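Rule Seven

When Kirsten Lapointe came to work at Prakance, they gave her a chair, a login and a document of 50 pages. The document was called Rules for Recording, and Harvey Caron had written it.

"Read it twice," said Harvey. "The second time you will have questions."

She read it on the bus and again in her kitchen. Rule one was about the cubes on the grippers, that the markers must be clean and must face outward. Rule four was about the tape on the table. Rule seven said: The operator touches an object only when he has decided where it will go. It was the only rule without a number of millimeters in it, and she did not understand how a person could check it.

On Thursday she was given a batch from the Kulteo project to review. It had 441 recordings, all of them table setting. Her task was to mark each one as kept or refused. In the first hour she refused nine. In the second hour she began to know the operators by the way they stood. Colton Landry, at the next desk, was eating an orange and watching her screen.

"You are slow," he said, but in a friendly way.

"It says in rule seven that he must decide."

"Everybody passes rule seven. You look for dropped objects and hidden markers, and you go on."

She opened the next one and stopped it at the moment of the bowl.

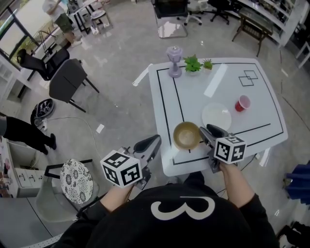
The gripper at the rim of the bowl, with the plate and the red cup farther back.

She looked at it for a long time. The finger was against the rim. The cup was leaning. Was it decided, where the bowl would go? From one moment she could not know. She let it play, went back and let it play again. Before each contact there was a small wait, shorter than a breath, and then the finger moved in one line. In the recordings she had refused, the fingers came to the object first, and afterward they wandered.

She wrote the word wait on a piece of paper and showed it to Harvey when he returned from lunch.

He read it and sat down on the edge of her desk. "I had a teacher, Hortensia Lagos," he said. "She trained crane drivers at Firier before she came to robots. She told us that a machine learns your doubt together with your hand. I tried to make a measure from this and I failed, so I wrote it as a sentence."

"Can I put the wait in the rule?"

"If you put it, the operators will wait because it is written. Then you will have the wait and they will still have the doubt."

Kirsten thought about this. She was not sure that he was right. A rule which only its author can check did not seem to her a good rule, and she said so, more quietly than she wanted.

Harvey did not get angry. He took her pen and wrote under the word wait: Note for reviewers, not for operators. Then he signed it, and gave her the pen so she could sign too.

She went back to the beginning of the batch and opened the nine she had refused. Two of them she kept.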